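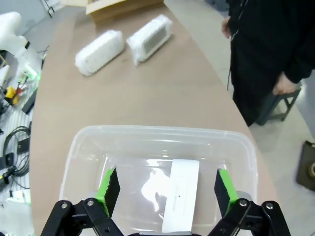
What is a line-item veto? It's the power to strike single pieces of spending out of a budget bill and sign the rest into law. Most state governors have some form of it, and the president doesn't.

I grew up in a house where people argued about this stuff over supper, so bear with me if I get carried away. A regular veto is all or nothing: the governor takes the whole bill or sends the whole bill back. With the line-item kind, the pen comes out and the new parking ramp disappears while the school money sails through (you can guess how the parking ramp people feel about it!).

How far the pen can go depends on the state. Some governors can only cross out an entire item. Others can shrink the dollar amount, and a few have been able to cut words too, and that's where it gets really fun to read the court cases. Legislators can usually override, though it takes a bigger vote than passing the thing did.

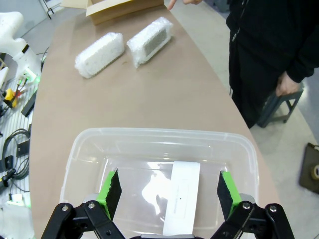

Why the president doesn't have one

Congress did try it. The Line Item Veto Act passed in 1996, and the Supreme Court threw it out two years later in Clinton v. City of New York, saying the Constitution doesn't let a president rewrite a law after Congress has passed it. I still think the idea has some life left in it, but it would probably take an amendment, and those don't come along very often.

Fans say it keeps pork out of the budget. Critics say it hands the governor a bargaining chip – vote for my bill or I cross out your bridge – and I've come around to thinking both sides have a point.

See also: pocket veto, appropriations bill, veto override

Last updated August 2024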